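Home | Reviews | Kitchen | Garage | About | Contact

Print this page | E-mail this to a friend

Two Years With the Wevance Folding Table

January 28, 2025

I bought the Wevance because my old card table gave up in the middle of a yard sale, with a box of my aunt's plates on top of it. I wanted something I could hose off, carry by myself and shove behind the freezer when company left. It cost me 35 dollars at Omoregie, the discount place out by the highway, and I figured if it lasted one summer I'd be ahead.

It's still here! It has been a potting bench, a kids' table, a place to fold towels and (for most of one winter) the only desk I had. The legs lock with a little metal ring that you slide down by hand. On mine one ring sticks in cold weather, so I give it a tap with my shoe and it goes. I've read complaints about wobble and I get some too, mostly on the patio, where nothing is level anyway. Indoors it stays put unless you lean on a corner to stand up, so don't do that. 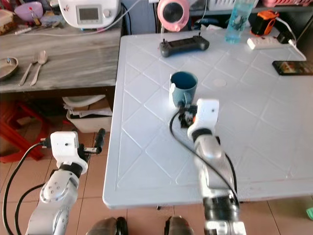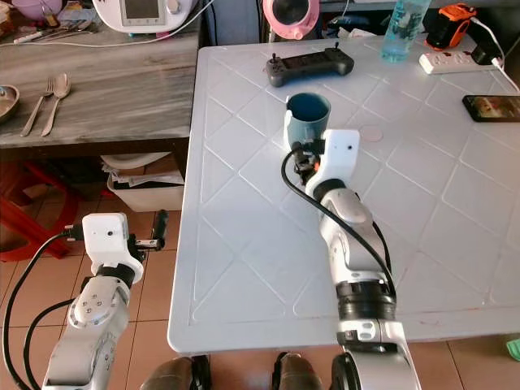
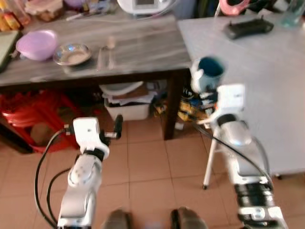
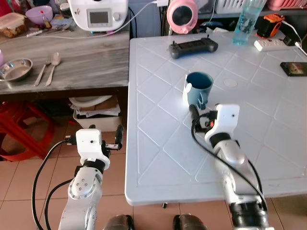

By the author, Home Goods Reviewer

The thing I went back and forth on was whether to get a smooth top or a textured one. A textured top hides scratches wonderfully – I've dragged clay pots over mine and you'd have to hunt for the marks. But oh, the crumbs. Pancake syrup is the worst. A flat sponge skates right over the low spots, so you need a brush, and an old dish brush with warm water and a bit of soap does the job in a couple of minutes. Writing on it is no fun either. Your pen goes bump, bump, bump, and I ended up keeping a big piece of cardboard handy for birthday cards and tax forms.

My sister has the Nakano, which has a smooth top and costs 25 dollars more. It's a nicer table to eat at and you can do a jigsaw puzzle on it, no question. Hers got a gray stain from a wet planter the first week though, and she's been covering it with a tablecloth ever since. She also says it's heavier than it looks. I carried it up her basement stairs once and I agree with her.

I didn't try the Rurkement. It was out of stock both times I went in, and the reviews I read were mostly about shipping.

A couple of small gripes. The rubber feet come off if you drag the table (mine are down to 2, and replacements only come in a full set). The carry handle is a thin strap that digs into your fingers. And the instructions tell you to wipe the top with a "mild solution" and never say of what.

Would I buy it again? Yes, for the garage or the yard. For cards or homework I'd pay up for the smooth one and keep the planters off it. Omoregie usually puts its outdoor stuff on sale in February, so I'd hold off a few weeks if you're not in a hurry.

Print this page | E-mail this to a friend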